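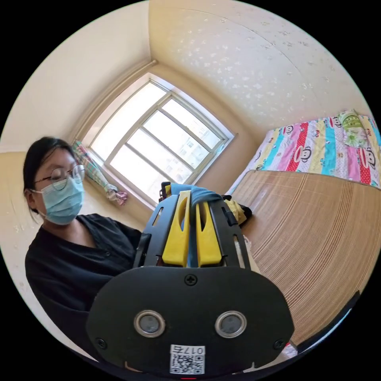 Round glasses, mask on, eyes down toward a piece of blue cloth.

Caring for Clothes at Home, Session 6: Jeans on the Bed
Dostside Evening Classes, Room 272
Notes by Angeliki Tzanetos, 16 Nov 2020

Hi all! These are the notes I promised, with the bits I rushed through at the end put back in. If you missed the session, read the part on laying out first and skip the shopping bit until you've folded a few pairs. The matching pages in the Sotiropoulos reader start at 151, and you can read them before or after (I'd go for after, they're a little dry).

Last time we did shirts, and a few of you wrote to say your sleeves still come out lumpy. We'll go back to sleeves next week. For now put the shirts away and get out one pair of jeans. Just one! A whole laundry basket will only make you hurry, and hurried folding looks like it.

Why the bed?

I know most of you don't have a big table to spare, and neither did I when I started. A bed is long enough for a full leg and it's usually near the closet, so that's where I fold. The one trouble is that beds are soft. Denim sinks into a thick quilt, the quilt bunches up under it, and then you're smoothing two things at once and winning at neither. So pull the quilt tight first, all the way to the corners, before any jeans go down. If yours is a patchwork one with lots of seams, run your palm over it and find the flattest stretch.

A busy print takes some getting used to as well. Pale denim shows up nicely against strong colors, and you can see your edges. A plain blue blanket under blue jeans is much harder on the eyes, especially in the evening with one lamp on.
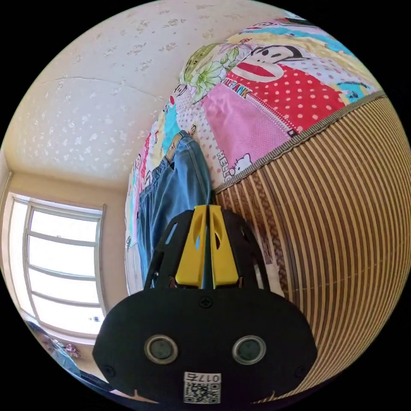 Laying out

Start by checking the pockets. Tissues, coins, receipts, the lot. Then close the button and pull up the zipper, because an open waistband spreads out sideways and throws off everything after it.

Pick the jeans up by the waistband and give them one good shake. Lay them down lengthwise with the waistband away from you and the hems toward you. (Despina Mavromatis teaches it the other way around in the Pendcombe group, hems away. Both work – pick one and stay with it until you're not thinking about it any more.)

Next, smooth from the waistband down to the hems, one leg at a time, with a flat hand. Go slowly over the knees. Knees bag out with wear and there's always more fabric there than you expect, so you have to coax it outward toward the side seams. If you push it straight down you get a wave that travels all the way to the hem and just sits there looking at you.

Now look at your outer seams. They should run down the outside edges of the legs, or close to it. Old jeans twist, and some will never lie perfectly straight however much you fuss. Let those be. Get the hems level with each other and carry on.

The fold I want you to practice

Bring one leg over the other so the hems meet and the back pockets face out. The seat makes a little triangle that sticks out at the crotch. Tuck it in so the long edge is straight. I'd say most messy piles I see come from that triangle being left out, and it takes a second to fix.

Then fold the hems up to just below the waistband and smooth again. From there it depends on where they're going. For a shelf, fold in half once more and you're done. For a drawer, fold in thirds, and they'll stand on their edge if you've kept them firm. Thick denim doesn't like thirds much, so if it springs open, go back to the half fold and lay them flat.

Stack with the rounded fold toward the front, so you can pull out one pair without dragging the rest along.

Give yourself some floor

Before you start, clear a strip beside the bed so you can step back and see the whole length of what you're doing. I was forever leaning over from one spot and wondering why the far leg was crooked. Chairs get pushed back, bags go in the hall, and if your own sleeves are long and floppy, push them up so they don't drag across work you've already smoothed.

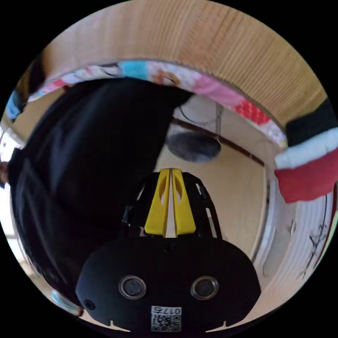

Should I iron jeans before I fold them?

I wouldn't bother for everyday pairs. Smoothing them by hand while they're still a touch warm from the dryer takes care of most creases, and the rest drop out when you wear them. Iron if you want a sharp front crease or if they've been crumpled in a bag for weeks, and do it inside out so the seams don't go shiny.

A firmer surface

Some of you asked what to do when the quilt just won't behave. Take it off! A bamboo mat over the sheet gives you a much flatter place to work, and it has a bonus I'm very fond of: the slats are straight lines. Line up a leg with them and you can see right away whether it's drifting to one side. Check that the mat is lying flat and brush it down first, as bits do collect between the slats. Run a finger along the edges too, in case there's a splinter waiting to catch a thread.

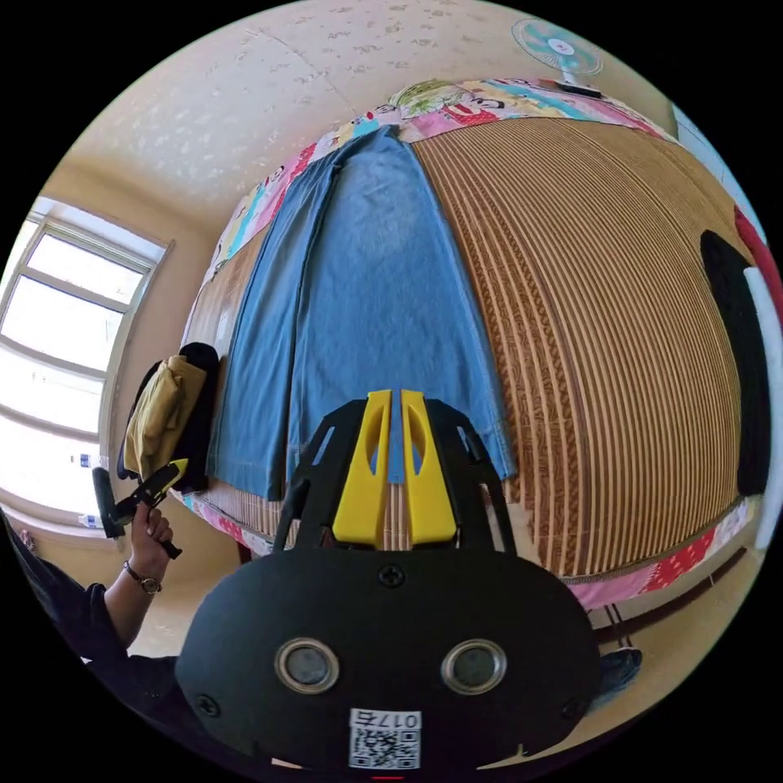
Faded blue jeans laid lengthwise on a bamboo mat, waistband at the far end.

If you're buying one, measure your mattress before you go. I had a Birent mat for years that hung over one side, and it drove me up the wall every single time. A rolled mat can sulk for a day or so, so leave it flat overnight with something heavy on the corners.

For next time

Fold 2 pairs every evening, one thick and one thin if you have them, and write down which fold each one ended up in. Bring a long-sleeved shirt and a sweater you don't mind handling a lot. Despina is joining us for the sweaters, so save your questions about wool for her.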